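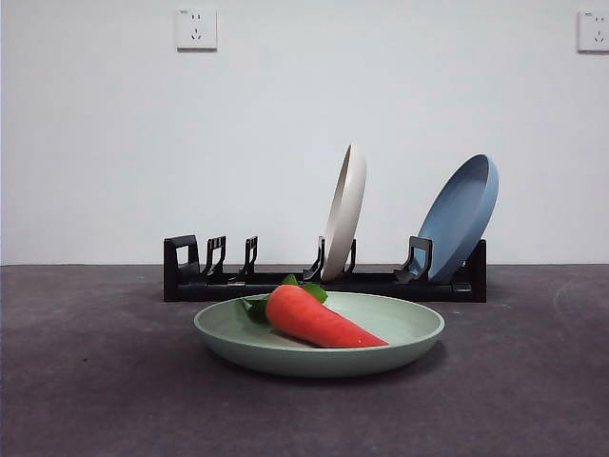

I've come to love the bad demonstrations. When we started teaching by remote control at Favarthorpe, I threw out any run where the operator hesitated, bumped a plate against the rack or had to back off and try the slot again. I wanted 200 clean ones, and I got them, and the arm that learned from them was gorgeous right up to the moment something sat a centimetre off.

Ilze Juška talked me out of it. She'd spent May on the leader arms, and she reckoned the wobbles were the best part, the bits where a person notices a plate leaning the wrong way and nudges it straight. Cut those and you've taught the robot a world where plates never lean! We put the messy runs back in, 926 demonstrations all up, and I haven't trimmed one for neatness since.

Dishes are a terrific subject for this. A plate on its edge has to go down between two thin dividers, and your wrist knows how to do that long before you could write it out. You feel for the slot. Add a toy carrot lying in the next plate and the job has an order to it as well – carrot out first, then the plate – and a new operator will work that out without a word from me. Try putting all that in a script. I did, for most of a winter, and I'd rather not open that folder again.

Dulce Hinojosa disagrees with me about hand guiding. She likes to grab the arm itself and walk it through the motion, and she's right that you feel the contact properly. My trouble is that your own body ends up in the camera's view, and you're pushing joints about when you should be thinking about the plate. With remote control you only know what the robot knows, give or take, and I think that honesty is worth the clumsy first hour.

So my advice to anyone setting up a bench is to get 3 different people on the controls early, let them fumble, and keep the recordings. Mine all favour different slots, and one of them always comes in from the left. I still can't tell you why, but the arm has started doing it too.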